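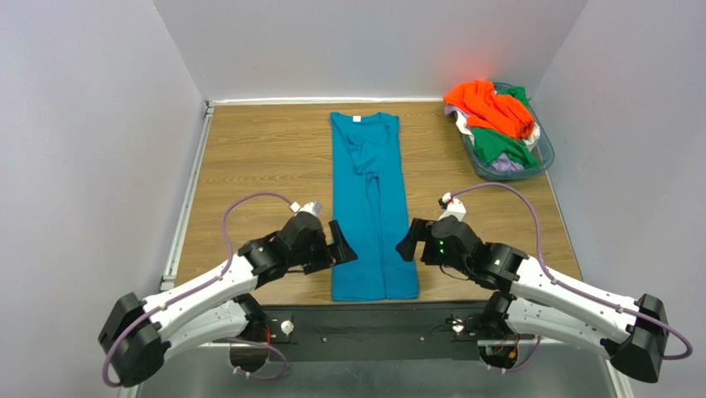
Please put the stop rule on page one of the folding guide, wrote a reader from the Waluddale shop, so new folks find it before they touch anything. We agree, and the Turilen cell guide now opens with it — hands stay outside the rail until both arms are parked and the operator has called it out loud.

The rest of the update is gentler stuff. Keep one garment at a time on the table, leave the wall side to the pile that is waiting, and write down any grip that has to be redone, even the little ones you'd rather forget.
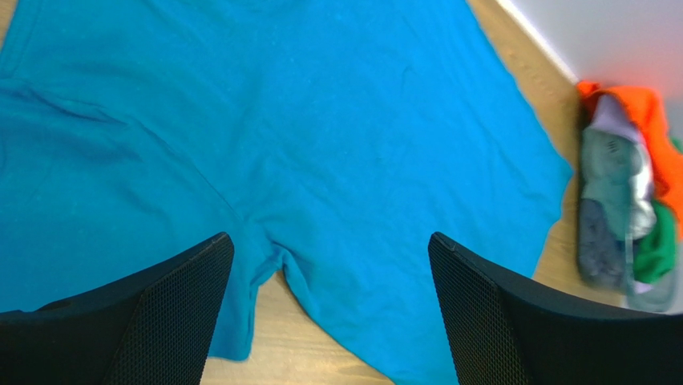 Grippers over a blue garment at the folding table.

We also talked for a good long while about finger pads, and settled on a check every 300 folds, with the result going in the Hudine log before the next shift starts.
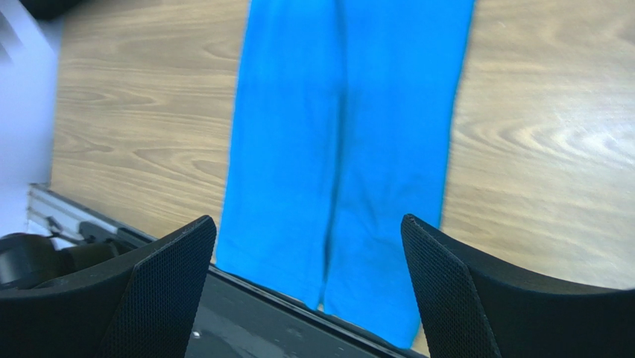 Do these rules apply during a short demo for visitors? They apply any time the arms have power, however short the visit. Printed copies of the guide will be at the Quintero front desk in May.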